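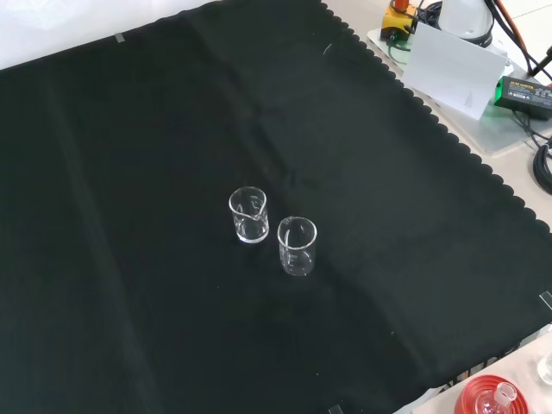 Two small glass beakers on a black cloth with a scalloped edge.

Udley boundary change: what residents need to know

The boundary between Udley and the neighbouring district of Tomar will shift in May, following the review that closed in March 2025. The change moves the strip of land between the old rail line and Pandora Creek out of Tomar and into Udley. It takes in 70 properties, most of them small farms, along with the former creamery and the cemetery on Creamery Road.

The line being replaced was drawn when the creek was the only fixed feature on the survey. The creek has moved since then. After the big floods it cut a new channel further east, and several properties ended up with a house in one district and sheds in the other. Owners have been getting two rates notices ever since, and the two districts have kept their own records of who lives where.

Under the new arrangement the boundary follows the centre of the road reserve – a line that can be marked with pegs and won't shift in wet weather. Surveyors will be putting the pegs in over the coming weeks. Please leave them where they are, and call the district office if one has been knocked over by stock or machinery.

What changes for the affected properties

Rates will be billed by Udley only, starting with the first notice after the changeover. Any amount paid ahead to Tomar will be transferred, so there is no need to apply for a refund. Rubbish collection moves to the Udley timetable. Bins already in use can stay in use. Dog registrations remain valid until they expire.

Street addresses stay the same, except on the north side of Creamery Road, where 30 properties will be renumbered. Those owners will get a separate letter with the new number and a form to pass on to their bank and insurer.

School bus routes are not affected this year.

Roads and the creek crossing

Udley will take over the gravel section of Creamery Road and the timber bridge at its eastern end. The bridge was last inspected by Tomar and its load limit will stay in place until Udley has done its own inspection. Grading of the gravel section has been added to the winter program.

Maps and enquiries

The new map is on display at the Udley library and at the district office counter. We have printed 400 copies and they are free to take, one per household. A larger sheet showing lot numbers can be ordered at the counter.

Questions about a particular property should go to Kamlesh Kanaujia in the records section. Please have your lot number ready when you call.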